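Toy Care and Storage

Rubber toys in plastic bins: what to check before you put them away

Most of the questions sent to this newsletter about toy storage concern fabric and paper. Rubber gets fewer letters and causes more losses. A cotton animal left in a damp closet can usually be washed and saved. A natural rubber toy that has gone sticky or cracked can't be brought back, and the damage often spreads to whatever it was resting against. This item covers short- and medium-term storage in open plastic bins, the arrangement most lending libraries and households already have.

Start with the material. "Rubber" on a toy shelf covers at least three different things: natural rubber latex, synthetic rubber, and flexible PVC sold loosely as rubber. They age differently. Natural rubber hardens, then crazes at the thin sections, such as ears, tails and the edges of feet. Flexible PVC tends to go tacky as plasticizer moves to the surface. Synthetic rubbers vary too much for a general rule. If the toy has a molded mark on the base, write it down before storage, as it is harder to find once the surface has dulled.

A smell test is of some use. Natural rubber has a faint sulfur or tire smell when warmed in the hand. PVC has the sweetish smell of a new shower curtain. Neither test is conclusive, and a toy that has been stored with others will have picked up their smell. When in doubt, treat the toy as PVC and keep it away from other plastics.

Cleaning comes next. Use lukewarm water and a small amount of unscented dish soap, applied with a soft cloth. Don't soak. Squeeze toys with a hole in the base will draw in water, and the interior may stay wet for a long time after the outside feels dry. If water has got in, squeeze it out with the hole facing down and stand the toy on a rack in moving air. Leave it there for 12 hours at room temperature, then squeeze again over a paper towel. If the towel shows any moisture, repeat. Alcohol wipes are often recommended for toys that pass between families. They are acceptable on most hard plastics. On rubber they strip surface oils and can lift paint, so we don't use them.

Paint deserves its own check. Older rubber toys were commonly painted after molding, and the paint is less flexible than the body. Hold the toy under a lamp and bend a thick section slightly. If the paint lifts at the fold, stop, and store the toy so that no painted face carries weight. Loose paint on a toy of unknown age is also grounds for taking it out of use.

The bin itself matters less than people think, with two exceptions. The first is the plastic. Polypropylene and polyethylene are both suitable. Look for the recycling number 5 or 2 on the underside. Clear, brittle bins are often polystyrene, and polystyrene in contact with soft PVC will soften and mark. Anyone who has peeled an old fishing lure off a tackle tray has seen the result. The second exception is the shape of the walls. Flared bins nest when empty and are easy to reach into, but the floor is smaller than the rim, and a toy chosen to fit the rim may end up pressed against the sides. Measure the floor.

Color has no effect on the rubber. It does affect how well you can inspect the contents. Brown, black and dark green toys disappear in a gray or black bin, and so do the crumbs they shed, which are the earliest sign that something is wrong. A bright bin on a pale table gives enough contrast to pick out fragments, dust and bloom without moving the toy.

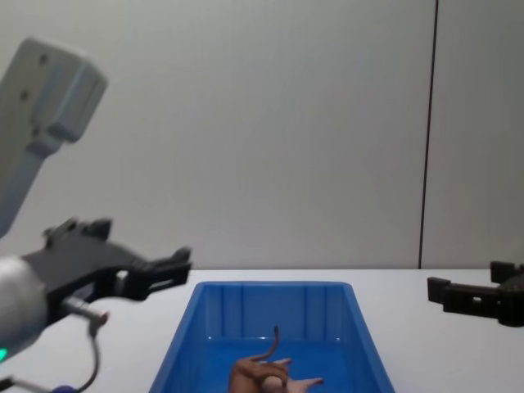 Sibusiso Engelbrecht wrote to say that he had followed the one-toy-per-bin advice in an earlier item and found it wasteful of shelf space, and he asked whether dividers would do the same job. He had tried corrugated cardboard and found that the toys stuck to it in August.

Dividers are fine if the material is right. Cardboard is a poor choice next to any soft plastic. The paper face absorbs plasticizer, bonds to the toy, and tears off with a patch of print when the two are separated. It also holds moisture. Use polyethylene sheet, or cut a divider from the side of an old polypropylene bin. Silicone-coated baking parchment works as a wrap for a season, though it should be replaced once it shows grease spots. Don't use newspaper, bubble wrap or kitchen cling film. Bubble wrap leaves rings, and some cling films are themselves PVC.

The reason for one toy per bin was never spacing alone. Rubber deforms slowly under load, and a figure lying on its side under two others will have a flat side by the following year. Dividers prevent contact but don't prevent stacking, so the rule with dividers is a single layer, with each toy standing on the face it was molded to stand on. Toys without a stable base should lie on the heaviest side, with a rolled strip of washed, undyed cotton on either side to stop them from rolling.

Regarding Engelbrecht's shelf space, the best return usually comes from sorting by height. A shelf set for the tallest toy in the collection wastes air above all the others. At the Sokville lending room, the shelves were reset in three heights and the bins regrouped to suit. The collection stands at 585 items, most of them not rubber, and the change freed one full bay. No bins were bought.

Light and heat

Ultraviolet light does more damage to natural rubber than handling does. A bin with no lid gives no protection from above, so the shelf has to supply it. Avoid the top shelf under fluorescent tubes and any shelf in direct sun, including winter sun through a side window. If the room can't be darkened, lay a sheet of undyed cotton over the bin. A tight lid is a mixed benefit. It keeps out light and dust, but it traps the acid vapor that some plastics give off as they break down. Where lids are used, rest them loosely or drill two small holes in the wall just under the rim.

Keep the temperature steady and on the cool side. Attics and garages are unsuitable in summer. A basement is acceptable if it is dry, with the bins off the floor. Keep rubber away from electric motors, including dehumidifiers and old refrigerators, as these can produce ozone, and ozone cracks stretched rubber quickly. The cracks run at right angles to the stretch, and they appear first wherever the toy is bent or pulled over something.

Labels

Label the bin and leave the toy alone. Adhesive labels on rubber leave a residue that no household solvent will remove safely, and string tags cut into soft necks and limbs. A card in a polyester sleeve, clipped to the outside of the bin, is sufficient. The card should carry the item number, the material if known, the month it was last cleaned, and any fault seen at that time. Grarkham also records which way up the toy was left, a good habit to copy. When a toy is checked and returned, it goes back the same way, and any new flat spot can be traced to a cause.

Avoid rubber bands for holding the card. They perish faster than the toy does and leave a brown line on the bin.

Inspection

Inspect every 3 months. Carry the bin to a pale, well-lit table before lifting anything out. Look at the floor of the bin first for crumbs, powder or an oily film. Then look at the toy. Press a thick section with a clean fingertip for a second and release. Sound rubber recovers at once. If the fingertip leaves a mark, or if the surface drags, move the toy to a separate bin in a separate room and wash the first bin with soap before reusing it.

White powder on the surface needs a closer look. It may be bloom, where sulfur or wax has migrated outward, or it may be mold. Bloom is even and dry and wipes off with a cloth. Mold is patchy and usually follows seams and dirt. Wipe a small area and check it after 15 days. Mold tends to come back in the same place. Bloom returns slowly and evenly, if it returns at all.

The Wibisono supplement on squeakers is still available to members on request. It covers metal reeds, which rust from the inside and stain the rubber around the hole, and the plastic inserts that replaced them. Kukaso has asked for a similar sheet on toys with wire armatures. A draft is in preparation, and readers who have opened up a bendable figure after the wire failed are invited to send notes on where the break was and what condition the rubber was in at that point.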